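We use cookies to remember your reading settings. Accept all | Manage choices

Wed 18 September

Rain until lunch. I took the early bus to Hirnstead and still came late, with one wet shoe.

In February, when Venda told us that the clearing of left things would be done by arms, I wrote here that I was afraid for my place. I read that page again tonight. My place is still there, but the work in it has changed so much that I do not know which name to give it. Before, I walked through the rooms with a box and picked up what people forget on chairs and sofas. Now I sit at a desk and check the simulated rooms in which the arm is taught. My back is better. My eyes are worse.

Today I had the sofa room from the Janosar set, all day. It has a wrench on the seat, and the wrench is my difficulty — grey metal is easy to see on black cloth, but the dark thing near it I missed two times before I wrote it in my list.
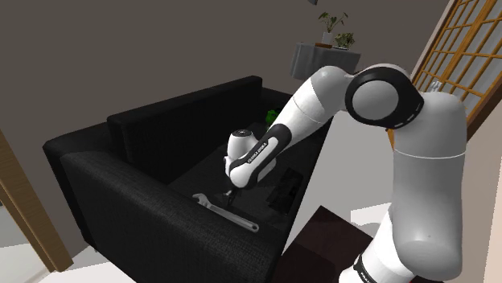 What I must remember for tomorrow

Ask if the green object on the far end also counts as a left thing. In my old work I would simply look under it and decide. Now I must write a rule, and the rule must be good for over 200 rooms.

Finish the list for the sofa room before the meeting at 3. Then start with the Krajčí set, which nobody on our side has opened yet.

I miss the walking, and I miss the short talks at the doors. We are 2 at the desks now and we speak mostly by messages, although our chairs almost touch. At lunch we spoke a little about the new shifts. She likes the fixed hours, for her children. I like them also, but the afternoon is very long when one does not stand up.

Bought bread and shoe polish on the way home. The shoe is drying on newspaper in the hall.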